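Draft 7, Dec 31, 2025. Desmond, still needs the page refs.

# Chapter 2: Fasteners and Closures

Something opens, something shuts. Most of product design, if you think about it. Bag, coat, tent, box. By the end of this chapter you should be able to pick a closure for a given item and defend the pick on cost, strength and repair.

Start with the plain ones. A folded cardboard flap tucked into a slot. No metal, no glue, no extra part to buy. Then look at what goes inside the box, a pencil case say, and the closure is suddenly a bought-in part with its own supplier and its own ways to fail.
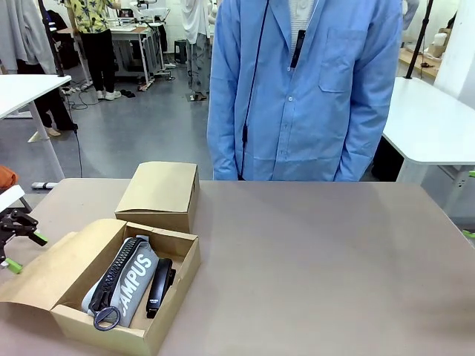 ## 2.1 Words you need

**Tape.** The woven strip the teeth are fixed to.
**Chain.** The teeth, once locked together.
**Slider.** The part that moves. Opens one way, closes the other.
**Pull.** What your fingers hold. Tab, cord, ring.
**Stop.** Keeps the slider from runnning off the end.

Learn these now, they come up in every section after this.

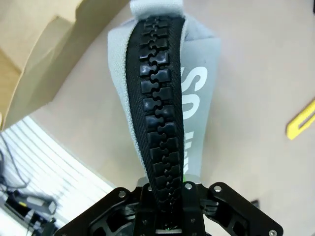

Tooth size is a cost question first. Big teeth take more material, shrug off grit better, and look sporty whether you want that or not. Black plastic teeth on a black twill tape, set against light gray fabric, make the closure the loudest line on the piece. Fine on a jacket. Less fine on a dress, where you'd want a coil hidden in the seam.

## 2.2 Case: the Brannigan bag

Delphine Yazzie's team at Caltero got 228 returns in one January. Same bag, same fault, slider pulling off the chain at the bottom corner. The curve was to tight. They moved the stop 50 mm up the side seam and kept the zipper. Sketch the corner before you read on, and mark where you think the load goes.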